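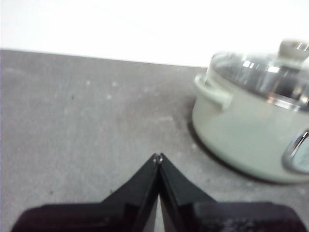 Parisa Safavi says no kitchen stays that clear past dinnertime, and that anyone who shows you one has a dining table out of sight with everything piled on it. I'm inclined to agree. She was talking about the Dister catalog, which I'd sent her when I started looking at countertops, and she went through it page by page hunting for a toaster. Two toasters in the whole thing.

Countertop, gray and mottled
Stone or concrete, or something made to look like one of them. I can't tell by eye and I doubt most buyers can. The Usano showroom quoted me 315 a foot for a finish in this family and 226 for the one on the next rack. I went back and forth between the two samples and still couldn't say where the difference went. The salesman said "depth."

The speck
There's a small dark one over on the left. On a plain white top you'd be wiping at it all day. On a pattern like this it passes for part of the stone, and I suspect that's most of the appeal.

Mint pot
A pale green pot on gray, with a white wall behind. Fine, I like the color. I'm less sure about buying cookware to go with a counter, and Alipour now wants to sell me a set of 6 on that theory. I own one big pot and it's orange.

White wall
Very bright, no tile. Karnodari's brochure calls bare paint behind a counter "timeless." I fry onions most evenings and would give it until January.

Samples go back to Usano this month. I haven't ordered anything.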